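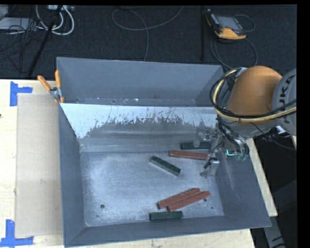

Gavin Moncrieff wrote back before I had finished my tea to say the dishwasher was probably fine and had I tried running the kitchen tap first. I had not tried running the kitchen tap first. I had emptied the filter, refitted the filter, read the manual in the wrong language and lain on the lino with a torch in my teeth, so it was humbling to be beaten by a tap.

Ticket: Jisitz under-bench dishwasher, upstairs kitchenette, Irnton
Opened: 2018-10-13
Opened by: Antonina Tymoshchuk
Status: Closed, reopened, closed

Problem as first reported

Machine fills, hums, stops at 81 minutes remaining and shows a fault light. Cups come out warm on the outside and still wearing yesterday's coffee. Switching it off at the wall and on again brings back a full programme, which then stops at 81 minutes remaining. I'll admit to doing this more often than the evidence supported.

The kitchenette has the one machine. It does the cups and plates for both floors, and there is a sheet of paper on the door saying PLEASE SCRAPE. The sheet of paper has been ignored since February.

Entry 1

Filter out. Contents: rice, a teabag tag, the lid of a very small jar. Rinsed it under the tap, put it back, turned it until it clicked. Ran the short programme. Stopped at the same place, which on the short programme is nearly the beginning.

Entry 2

Spray arms off. The upper one had a lemon pip in most of its holes, as if someone had gone along and planted them. Got them out with a toothpick. The lower arm was clean and spun freely by hand. Ran it again. Same fault, with better-smelling steam.

Entry 3

Tried Gavin's tap. The idea, for anyone who finds this log later, is that the dishwasher shares a hot feed with the sink, and the pipe between here and the hot water unit is long. If nothing has been run for a while, the machine fills with cold water that has been sitting in the wall all night, and then spends its heating allowance trying to fix that. Run the kitchen tap until it's properly hot, then start the cycle.

It got to 34 past the old sticking point and finished. Cups clean. I closed the ticket and told several people, which was a mistake.

Entry 4 — reopened by Subbarao Fernandes

Fault is back. Yes, I ran the tap. I ran it until I couldn't hold my hand under it. The machine stopped where it used to and the floor in front of the kickboard is damp along the left side. I have put a tea towel down. It was the good tea towel, sorry.

Entry 5

Kickboard off. It is held on by two screws and, at the far end, by paint. Behind it the drain hose had been pushed back in a tight bend when somebody slid the machine home, and was folded nearly flat. Straightened it. Whatever was behind the fold then left in a hurry and the sound was not nice.

The damp turned out to be a separate matter. The inlet hose has a plastic nut where it meets the isolating tap, and the nut was finger-tight, if the finger belonged to someone in a rush. Nipped it up a quarter turn, dried everything, laid a sheet of paper towel under the joint and left it. Paper towel dry after one full programme. Paper towel dry after the next.

Entry 6

Rang the Jisitz service line to ask what the light means when it blinks instead of staying on. Was 103rd in the queue, according to a recorded voice that seemed pleased for me. Gave up, tried again after lunch and got Mawar Wibisono, who was excellent. A steady light is a heating or filling complaint. A blinking light is draining. Ours had been doing both on different days, and we had been writing down "the light" as though it were one light.

She also asked for the cycle count, which lives in a hidden menu: hold the start button with the door open until it beeps, then press the button beside it. Ours says 1,729. Mawar said that was a respectable age and that the pump seal would want looking at before long, though not today.

Entry 7 — Gangadharan Thomas

Adding this as the person who pays the invoices. Iyer quoted us for a replacement machine before anyone had taken the kickboard off. The quote was for a Vesusent model with a cutlery drawer and a colour display. I would like it noted that I said no to the colour display on principle, and that the principle has now been vindicated by a bent hose.

Please nobody order anything until the log says the log is finished.

Entry 8

Clipped the drain hose up in a high loop under the bench, the way the manual wants, with a cable tie through the old bracket. The high loop stops sink water wandering back into the machine, and as a bonus it can't fold over when the thing is pushed in. Marked the position of the front feet on the lino with pencil. If you pull the dishwasher out, please push it back to the pencil and no further. There is nothing behind it worth reaching.

Ran a hot programme empty with a cup of citric acid in the bottom. The inside is now a colour I hadn't seen before.

Resolution

Three causes, all small: cold water sitting in the feed pipe, a folded drain hose, and a loose inlet nut that kept everyone looking in the wrong spot. No parts used apart from one cable tie.

What to do if it stops again

Look at the light and write down whether it's steady or blinking. If it's steady, run the sink tap hot and restart. If it's blinking, take the filter out, clean it, then check the hose hasn't slipped its loop. If the floor is damp, turn off the isolating tap under the sink — the one with the blue handle — and come and find me or Subbarao.

Pump seal to be checked in February. New PLEASE SCRAPE sign printed in a larger font. The good tea towel has been through the wash and is back on its hook.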